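Roreldale Swim Hall users' group - notes from the December meeting

Notes by me again, as Margit Orbán had the chair and can't do both (she tried in the spring and we got half a page!). We started at 6:40 in the upstairs room.

Last meeting's notes were fine, apart from the spelling of Rampersad, which I have now fixed.

Towels. This took most of the evening. The Rampersad laundry wants 616 dollars a month from January, up from 520, and that's with us doing our own folding. Gerrit Radebe thinks we should pay it and stop grumbling. I said I'd rather ask Aminel for a price first, and Margit agreed, so I'm writing to them.

Then folding - oh boy. Half of us fold in thirds and half of us roll, and the shelves by the showers look like two different buildings. Gerrit likes rolls, I like thirds, and we went back and forth on it far too long. We settled on thirds for the big towels and rolls for the hand towels, starting next month. 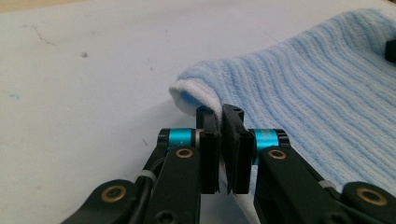 I also brought up the edges, which curl over if you just drop the towel on the table and start folding. Please flatten them with your hand first! Margit wants the folding table wiped down before each batch too, and everyone was happy with that.

Money. We have 3,000 dollars in the account and 788 of it is already promised for the new bench. Gerrit will pay Ultosum when the bench is delivered.

Lost goggles: held over again.

To do: me - letter to Aminel. Gerrit - bench. Margit - new folding note for the shelf door.

We finished at 8:15.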